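Open Afternoon at the Trisow Suturing Lab: Was It Worth the Train Ride?

I should say up front that I don't like open days. You get a lanyard, a cookie and a talk from somebody who has given the same talk all week, and you go home knowing what the brochure already told you. So when Trisow announced that it would open its suturing lab to the public in March, I signed up mainly to see how much of the promised "hands-on insight into wound closure" would be hands-on.

Very little, as it happens. There were 30 of us, split into two groups at the door. Mine was sent upstairs first, to a hallway with a poster about the history of catgut and a table of pamphlets from Ovutitz, the company that supplies the practice material. The pamphlet says the material "behaves like the real thing." Compared with what, and according to whom, it doesn't say. I turned it over to check. The back was a map of the parking lot.

Then the talk. Our host was Balthasar Hämmerli, who is clearly fond of his subject and just as clearly dislikes slides, for which I was grateful. He spent most of his time on the interrupted suture, where each stitch is tied and trimmed by itself and the next one starts fresh. It is slower than running one long thread down the whole cut. The argument for it is that if one knot lets go, the others still hold. I had heard that before and I believe it. What I wanted to know was how they judge a stitch once it's in, and that was where things got vague.

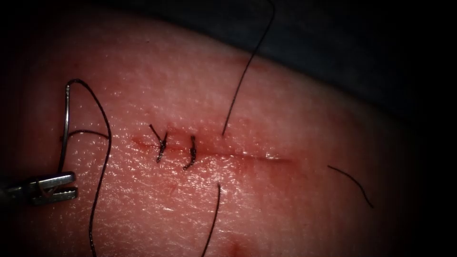

He talked about bringing the edges together without squeezing them. Pull too hard and the tissue bunches up and its blood supply suffers. Too slack and you have a gap with a decoration on top. Fine. But when someone in the second row asked how tight is right, the answer was "you learn to see it," and I have heard bakers say the same about dough. It may be true in both cases. It is still a poor answer from a place that charges 375 dollars for its weekend course.

The part on knots was better. I had never thought about what happens to the ends. Cut them too short and the knot can work loose, leave them long and they get in the way of the next stitch. Black thread is used so that you can find it again when it has to come out, and against pink it does show up well, even for someone with my eyes. Hämmerli also said that the first stitch in a row is the one beginners fuss over and the last is the one they rush. I'd like to see a number attached to that. I'd also bet he's right.

We had been promised 14 minutes at the viewing station and we got them, to the second, with a kitchen timer. I was ready to be bored. I wasn't, quite. The needle is a curve, and the whole business depends on letting it travel along that curve instead of shoving it straight ahead. You can be told this any number of times (we were) and it won't mean much until you look at one up close.

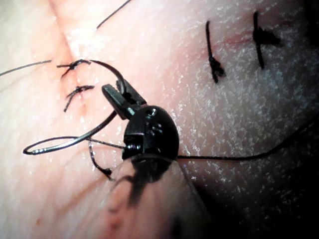 Ríos thought I was being too hard on the place and told me so on the stairs: the afternoon was free, the talk was clear, and what did I expect, a certificate? Good closure looks dull, Ríos said, and a visitor who wants drama should go to the air show.

I'll grant some of that. Dull was fine with me. My complaint is that the interesting questions kept getting put off until the course. How do you choose the spacing? Where do you start on a long cut, at one end or in the middle? Hämmerli said both had their supporters and looked at the timer.

He did stay behind for a few of us afterward, and I'll give him credit for it. He explained why you keep an eye on the loose thread as well as the needle: a loop left lying across the work can catch on the stitches you have already tied. 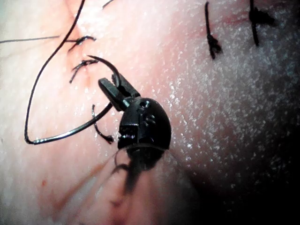 Two stitches tied, with the long thread looped around them.

Practical notes, for anyone thinking of the next one. Bring your own water. The coffee was by Brirorex, out of a machine, and tasted of the machine. The second group started late and lost most of its questions, so ask for the first. Doors closed at 4 and they meant it. The pamphlets are free and you can leave them where they are.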